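Lemlow basket set - read me first

Hello! I'm Stijn Jacobs and I look after this set, so if something in it is broken it is probably my doing. Lemlow is a pile of short episodes for teaching a policy to put small things into a basket and take them out again. I started it because our older set, Pichon, used only clear plastic tubs and the model we trained on it went to bits the first time it met anything woven.

Last changed: May 23, 2021

What you get

There are over 3000 episodes, split into 190 folders. Each folder is one sitting with one arrangement of the table, so please split by folder when you make your train and test sets. I split by episode the first time round and got a lovely score that meant nothing at all.

Inside each episode you'll find:

- head view video
- joint positions and gripper state, on the same clock as the video
- a one-line task text, typed by whoever was driving
- a done flag (yes, no, or unsure)

Please don't throw away the "unsure" ones without a look. Plenty are fine, the driver just couldn't tell from their seat whether the object had ended up in the basket or was hiding behind it.

How we record

Everything is driven by hand through the Fendex rig. The driver sets the table, reads the task text aloud, does the job and presses the pedal. We move the basket and turn it a bit between episodes, and we put the object somewhere awkward fairly often - half hidden behind the basket is my favourite, as the policy has to go looking for it. I'd like more of these, so if you are recording for us in June, be mean!

Known problems

- Folders 1 to 40 have the gripper state inverted. The loader fixes this, but if you read the files yourself you'll need to flip it.
- Dark weave on a white table plays havoc with auto exposure. We locked it from folder 41 onwards.
- The task texts say "basket", "hamper" and once "bread thing". I've left them alone, people talk like that.
- 2 folders have no joint data. They're listed in missing.txt and the video is still good for pretraining.

Using it

Anyone at Trimine can use it for whatever they like. If you're outside, drop me a line first and I'll almost certainly say yes. If you add folders, keep the naming as it is and run the checker before you upload - it takes a minute and saves me an afternoon.

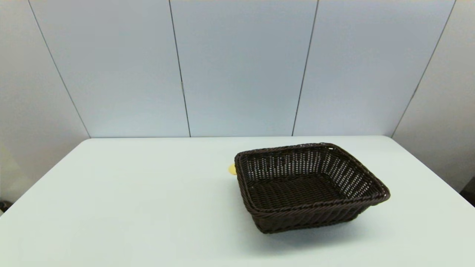
Head view: dark woven basket, yellow object mostly hidden behind its left side.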